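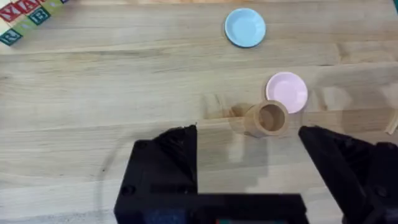

## 4. Setting up street alerts

This section covers alert set-up for the Andular notice service, which sends residents a message before scheduled work on their street: hydrant flushing, leaf pickup, paving, sweeping and water shutoffs. Complete Section 3 (creating an account) first.

Revised 2018-10-29. Replaces the August edition.

### 4.1 Add an address

1. Sign in and open **My Streets**.
2. Select **Add address**. Enter the house number and street name. Leave out the apartment number.
3. Choose the matching line from the list. If two lines look the same, check the ZIP code.
4. Set **Alert distance**. The default is 500 feet. The lowest setting is 300 feet.
5. Select **Save**. The address is shown as *Pending* until the township map has been checked.

**Note:** Corner lots belong to one street only in the township map. To get notices for the cross street, add it as a second address.

**Caution:** Changing the alert distance clears any notices waiting to be sent to that address. Make the change after the current work has ended.

### 4.2 Choose notice types

1. Open the address and select **Notices**.
2. Turn on each type wanted. *Water shutoff* is on at all times and is grayed out.
3. For each type, set the lead time in days. The longest lead time is 14 days.
4. Select **Text**, **Email** or **Phone call**. A phone call needs a land line or cell number with voice mail turned on.
5. Select **Save**, then **Send test**.

The test message carries the word TEST in its first line and is sent by the same route as a live notice. Delivery by email can take some 2 minutes.
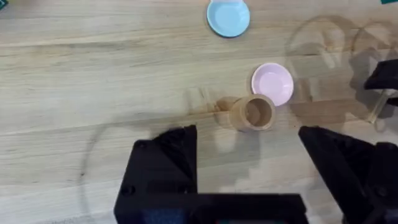
**Why did a notice arrive for work that was then put off?**

Crews set their final route on the morning of the work, and rain or a broken truck can move a street to a later date. A second notice marked *Rescheduled* is sent once the new date is entered. If the date is not known, the notice reads *Date to follow*.

### 4.3 Quiet hours

1. Open **Settings**, then **Quiet hours**.
2. Enter a start time and an end time. The end time may fall on the next day.
3. Select **Save**.

Notices held during quiet hours go out when the period ends, oldest first. Emergency water notices ignore quiet hours.

**Caution:** A notice for overnight work may be held until the work is over. Households that park on the street should use a lead time of at least one day -- same-day notices are the ones most often held.

### 4.4 Remove an address

1. Open **My Streets** and select the address.
2. Select **Remove**, then confirm.

Past notices stay under **History** and can be printed from there. To move alerts to a new home, add the new address before removing the old one. An account with no address is closed at the end of the month, and its notice settings are deleted.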